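Romholm Kitchen Words

README, last updated 27/09/2025

Welcome! Romholm is a word list of fruit and vegetable names as people use them at home, at the market and in handwritten recipes. It began as a side file for a recipe search project called Bollmont, and it grew so fast (and was so much fun to work on) that it now has a folder of its own.

What is in it

The list has 1,000 entries. Each entry is one name for one kind of produce, with its spelling variants, its plural, the part of the plant that gets eaten, and a short note on use. A name like "pepper" has several entries, one per meaning, and they are linked through the field called sense. I love these. "Squash" alone took me a whole evening, and I still find new uses for it in old church cookbooks.

Files

entries.csv: the main table, one name per row
variants.csv: spellings, nicknames and regional forms, linked by entry id
notes.txt: longer notes on the hard cases
sources.txt: where each name was found
CHANGES.txt: what moved between versions

Fields in entries.csv

id: a number that never changes, even if the row is moved
name: the most common form, lower case
plural: left blank if people don't use one ("okra" is the classic)
sense: a short tag such as sweet, hot, ground
part: fruit, root, leaf, stem, seed, flower, bulb
kitchen_class: fruit or vegetable, as a home cook would say it
color_words: the color words people put in front of the name
note: free text, sometimes a little too free

The kitchen_class field goes by how the thing is cooked and served, so cucumber and tomato are both under vegetable. The botany is in the part field, where they are both under fruit. Please use whichever one fits your work. If you merge the two you will get odd results, and I say that as someone who did it twice. 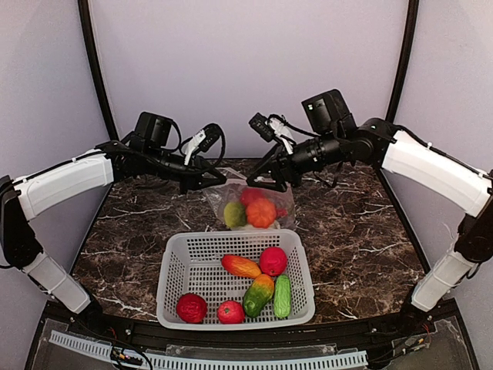
Fig. 1. Imitation produce in a gray basket, with more in a clear bag behind.

Color words

This is my favorite part of the whole list! Cooks are wonderfully loose with color. "Red" onion is purple to most people, "white" eggplant is often cream, and "green" can mean a color, a stage of ripeness, or just "fresh" (as in green garlic). The color_words field keeps all of these as written. It does not try to say what color the thing is.

For produce that changes as it ripens, like papaya, mango and most peppers, we keep the words for every stage in one row, split by semicolons. Green papaya has a second row too, because recipes treat it as a vegetable and shred it for salad. The two rows share a sense link, so you can pull them together or keep them apart.

How the names were picked

A name went in if it turned up in at least 2 separate sources. The sources are community cookbooks, seed lists, market price sheets and the Texier notebooks, a lovely set of household recipe books that we typed up line by line. The handwriting in those is a joy once you get used to it. Names found only in the Texier books are marked with a T in the note field, and there are 99 of them. Many are pet names for apples.

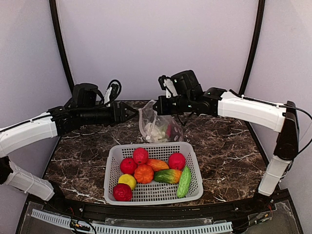 Fig. 2. Two robot arms over the brown marble tabletop.

Known problems

Some 30 rows have a doubtful plural. They carry a question mark, and your software may not like it.

Beans are a mess. Dry, fresh and canned beans often share a name but act very differently in a recipe, and the sense tags do not cover this well yet.

Herbs are mostly missing. They are planned for a sister list called Cusance, which will use the same fields.

Accents were dropped in the first version and put back in April. If you have an older copy, "jalapeno" will not match the current file. Fetch the new one and rebuild your index.

Using the list

The files are UTF-8 with a header row and commas between fields. Notes that contain commas are in double quotes. Read the id field as text to keep the leading zeros. For matching against recipe text, start with variants.csv, try the longest names first, and only then fall back to single words. "Sweet potato" should be caught well before "potato" gets a chance at it.

Adding names

Please do! New names are the best kind of mail. Send the name, the place you found it, and a line of text that shows it in use. A family recipe card counts as a source, and so does a hand-painted sign at a farm stand. If your grandmother had a word for overgrown zucchini, I want that too.

License

Free to use, change and share, with credit to the Romholm list. Entries marked T should also credit the Texier notebooks.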